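About Flerwood

Flerwood is a small chain of takeaway counters selling flatbreads, rice boxes and grilled chicken. We have four shops and one central kitchen. The first shop opened in a former shoe repairer's next to a bus station, with seats for six people and a menu that fitted on one side of a sheet of paper. The menu is longer now but still fits on the board behind the till.

How we started

Amna Bukhari and Kamran Sethi worked together in a hotel kitchen before they opened Flerwood. They wanted to sell the kind of food they ate after a shift: hot, filling and ready in a few minutes. Kamran wrote the first menu and Amna did the sums. For the first two years they shared the cooking, and one of them was in the shop whenever it was open.

The second shop came when the unit opposite the college became free. Faisal Rind joined to run it and now looks after all four. Mingxuan Kang came in as head of the central kitchen, where the sauces, marinades and dough are made each morning from 5am and sent out before the shops open at eleven.

What we serve

The flatbread with chicken and green chutney has been on the menu since the beginning and is still what most people order. The rice boxes come in two sizes. There is a lentil one, a chicken one and a lamb one, and you can ask for any of them without onions. We do a breakfast roll at the bus station shop only, until half past ten.

Our chicken and lamb are halal and come from Orakzai, a family butcher we have used from the start. Vegetables come from Trundden, a wholesaler twenty minutes from the central kitchen. Prices are the same in every shop. We change them once a year, in April, and put the new board up the week before.

Allergen sheets are kept at every till. Sesame, milk and wheat are used in all our kitchens, so we can't promise that any dish is free from them.

Working here

Flerwood employs 107 people, most of them part time. Rotas go out three weeks ahead. Everyone who works a shift of four hours or more gets a meal from the menu, and tips are shared equally between the counter and the kitchen. New starters spend their first two days in the central kitchen with Mingxuan's team before they go to a shop.

Mohsin Farooqui handles recruitment and training. If you would like to work with us, hand in your details at any counter or write to him through the contact page. Say which shop you can get to and which hours you can't do.

Ordering

You can order at the counter, by phone or through the Inirel app. We don't deliver ourselves. For office lunches and parties we can make up to 100 boxes with two days' notice, collected from the central kitchen. Larger orders are possible outside December, so please ring and ask for Faisal. A deposit is taken on anything over 30 boxes and is returned if you cancel by noon the day before. 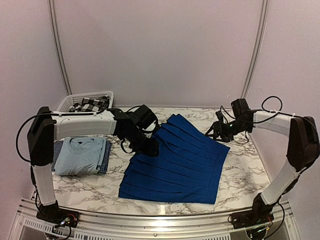 Payment for party orders can be made by card or bank transfer, and we send a receipt by email on the day of collection. Foil trays are included in the price. Serving spoons can be borrowed and brought back to any of the four shops.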